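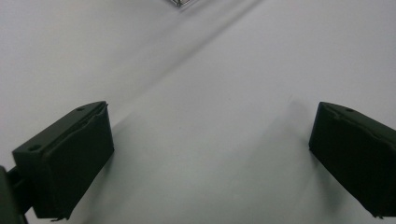 4.2 Crowd size and stage talk

The touring bands in our sample talked a good deal between songs, and the obvious guess was that they talked more when there were more people to talk to. The obvious guess did badly. Across 196 sets we transcribed every remark made into a live microphone, including tuning complaints, requests for more monitor and one long appeal for the return of a borrowed snare stand. Rooms holding fewer than 100 people produced the longest speeches. Rooms holding more than 500 produced, for the most part, the name of the town, shouted, and in two cases the name of a different town.

We take this to be a matter of reply. In a small room someone will answer the singer, and the singer, having been answered, feels obliged to go on. The Pomare sets show the pattern at its most stubborn. On the first night at Esham a man near the bar asked the band whether they knew any fast ones. The exchange that followed takes up more of our transcript than the next three songs, one of which was fast. When the same band played a festival field in September, the singer said "all right" once and left it there.

Bunico behaved differently, and we have gone back and forth over whether to treat them as an exception or as a nuisance. Their singer delivers the same four remarks at every show, in the same order, with the same pause before the third. Audiences who had not heard the remarks before described them on our forms as "off the cuff" and "really natural". Audiences who had heard them before used other words. Hallgrímsson, who coded these sets, suggests that a remark repeated this faithfully ought to be counted as part of the song. The present authors were divided on the point and settled it by leaving Bunico out of Figure 3 and putting them back for Figure 4.

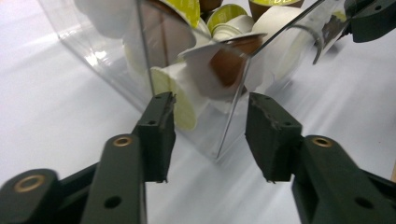 Coding insults proved harder than coding thanks. Thanks are easy to spot and nearly always aimed at the support act, the sound engineer or the town. Insults drift. A singer may begin with the price of the beer, move on to the people who set the price, and finish with those who paid it, who by this stage are cheering. We followed Valdovinos in marking an insult by its first target only. This flatters the performers somewhat, as the first target was most often another member of the band.

Of the 1192 remarks in the full set, the drummer made very few, and those he or she did make were seldom picked up by a microphone. We note this for completeness and for drummers.

Figure 4. Length of stage remarks by room size, all bands, Bunico included. Remarks made during equipment failure are shown separately, being far longer than the rest and mostly about equipment.

Prakurura deserve a separate word. Their set at Esham contained no speech at all, and the forms handed in afterwards rate them the friendliest act of the season. Asked why, several people mentioned that the bass player had waved. We had no code for waving. One was added too late for the earlier shows, and so the gesture counts given in section 4.3 cover only the second half of the tour and should be read with that in mind, especially by anyone hoping to compare them with the thanks.

A last difficulty concerns the encore. Bands speak more freely once the set is formally over, and two of our coders had by then gone to queue for their coats. The recordings fill most of this gap, though they cannot tell us who was being pointed at.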